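Third week of showing the grippers how to do chores, and my forearms have opinions. I'm on the Jolleck project now, if you missed the February post. A few of us spend our shifts in a big white hall dressed up like somebody's home, doing small household jobs with a gripper in each hand, and the recordings go to Keegan Penner's team at Wistico, who train the policy on them.

The first thing you have to unlearn is your own fingers! With the hand-held grippers you get one pinch and that's it. Small boxes were my warm-up, and I thought they'd be a breeze (they were not, I dropped so many).

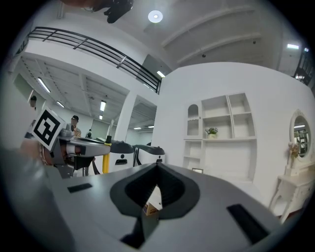 Little cardboard box in the grip, second gripper off to the left.

Keegan's rule is that a demo should look boring. No hesitating, no fixing your grip halfway, no waving the thing around while you think. If I dither, the robot learns to dither. So I say the steps in my head first – reach, close, lift, turn – and then go. My best day so far was 137 keepers, and my worst was 18, which I blame on lunch.

Tools are harder than boxes. A screwdriver wants to roll, and if you pinch it a bit too high it swings like a pendulum, so I go for the handle every time now.
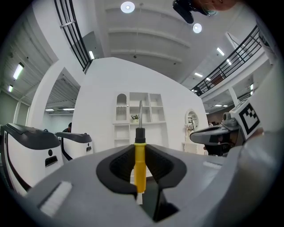
I've also gotten better at keeping the marker cards facing out, after Keegan threw away a whole morning of mine because I kept covering one with the other gripper. Ouch. Fair, though.

Two-handed stuff is my favorite, even with the cables. One hand steadies, the other does the work, and you really do forget you're holding plastic after a while. 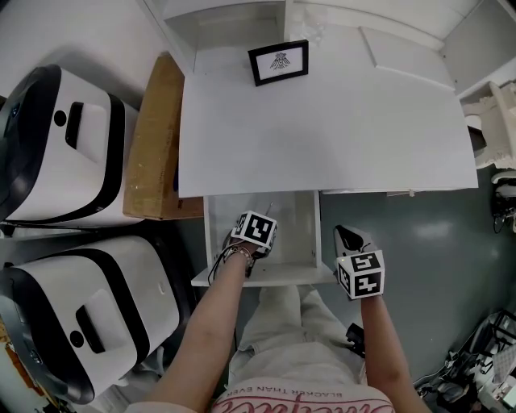

We're at roughly 70 hours between us, and Keegan wants the next batch done low down, sitting on the floor or kneeling. I'm bringing a cushion. If anyone has a good stretch for sore wrists, please put it in the comments!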